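Archive home | Threads | Previous | Next | Post | Log in

Re: gripper keeps losing round handles
From: Odair Guimarães
Date: Jan 26, 2023

> I have the same two-finger gripper on my arm at home and it does
> fine with blocks. Anything round and thin rolls in the fingers as
> soon as I lift. I raised the closing current until the servo got hot
> and it still rolls. What are you running for pads and current? And
> does the glass give your camera any trouble?

I went through the same thing with the current and ended up coming back down. Mine closes to 448 on the Kofler driver board, and going past 900 only heated the servo. With a spoon, most of the roll comes from where you grab it. If the fingers close near the end of the handle, the metal end hangs out front and turns the whole thing. Move the grasp up toward the neck and a lot of it goes away.

The task on my bench right now is a teaspoon with a pink handle and a small clear glass dish. White table, indoor light. 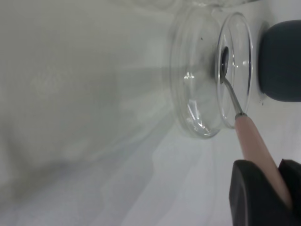 The closing speed matters more than I thought. I slow down for the last 9 mm of finger travel and hold for a moment before any wrist motion. Before I did that, the first finger to touch would push the handle sideways and the other one arrived late. My fingers are printed in Privlow black with nothing glued on. I tried rubber sheet from Gendeck and took it off again, as it grabbed the handle on release and dragged it.

On the glass, yes, it gives trouble. Clear glass on a white top leaves the camera very little except the rim and the highlights. I stopped trying to detect the dish. I find the handle by color, fit a line to it, and work from there.

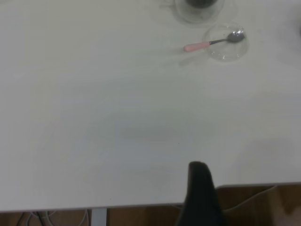

Shadows are the other thing to watch. The arm throws soft gray ones over the table and my first threshold picked them up as objects. Working on saturation fixed that for the handle. It does nothing for the glass, so the dish position is still typed in by hand at the start of each run.

The config is 19 lines and I can post it if anyone wants it. It assumes the Itell camera mount, so the offsets will be wrong for you — measure your own before you let it near a glass.

What diameter are your handles? Under 6 mm I would cut a shallow V in the fingers first and leave the software alone.

Odair

Contact the list owner | Copyright remains with the individual posters | Back to top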